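We use cookies to remember your basket and to see which pages people read. By staying on this site you agree to this. Accept | Settings

Finton Soft Pouch, gray

The Finton is the pouch we keep coming back to. It started as a packing pouch for socks and chargers, and in the years we've stocked it customers have put it to work in gym lockers, glove compartments, toy baskets and the bottom of the hall closet. It's soft, it's light, it folds down to nearly nothing, and we love it!

Skollel makes the Finton in three sizes. The middle one is the one most people want. It takes two T-shirts and a pair of shorts with room left over, or a full set of cables and plugs, or a child's swim things (goggles included, if you put them in last). The small is good for coins, keys and earphones. The large will hold a sweater, though a thick one makes it go round like a pillow – which some of you tell us is the whole point on a long bus ride.

What we like about it

The fabric is soft straight out of the wrapper. You don't have to break it in, and it doesn't crackle when you go digging in your bag at 2 in the morning looking for a toothbrush. It gives a little, so you can push one more thing in and it won't complain. Empty, it weighs 53 grams in the middle size, and you can roll it up and tuck it inside a shoe.

It also slides into odd spaces. Stiff cubes are great in a square suitcase, but in a backpack they leave gaps, and the Finton just fills them. Coralie Hinds in our shop packs four of them for a week away and puts the heaviest at the bottom, near her back.

Gray is the color that sells best and the one we'd pick ourselves. It goes with everything and it looks at home on a pale wood floor, where pouches tend to end up once the unpacking starts.

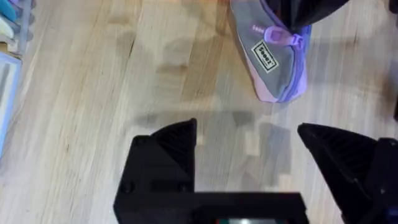 Care

Turn the pouch inside out and shake it before washing. Hand wash in cool water with a little mild soap, then hang it up by one corner. Please keep it out of the dryer and away from the iron. Small creases drop out by themselves after a day or so of use.

Sand is the one thing to watch for. It gets into the seams, and a dry toothbrush is the best way to get it out again.

Sizes and price

Small: 5 x 7 inches, $9
Medium: 9 x 12 inches, $14
Large: 12 x 16 inches, $19
Set of all three: $36

Last restocked November 2018. We took in 300 of the gray this time, mostly mediums. The blue is sold out and comes back in January.

From customers

"I bought one for my knitting and went back for two more. The yarn doesn't snag and I can squash the whole thing into my work bag. Wish there was a long thin one for needles!" – Odette Courtois

We've passed that on to Skollel, Odette. They're thinking about it.

Goes well with

The Pascual shoe bag is cut wider and has a flat base, so it stands up on its own. For toiletries, have a look at the Fitero wash roll, which hangs from a hook and wipes clean.

Sign up for our newsletter and hear about restocks first. Enter your email address | Subscribe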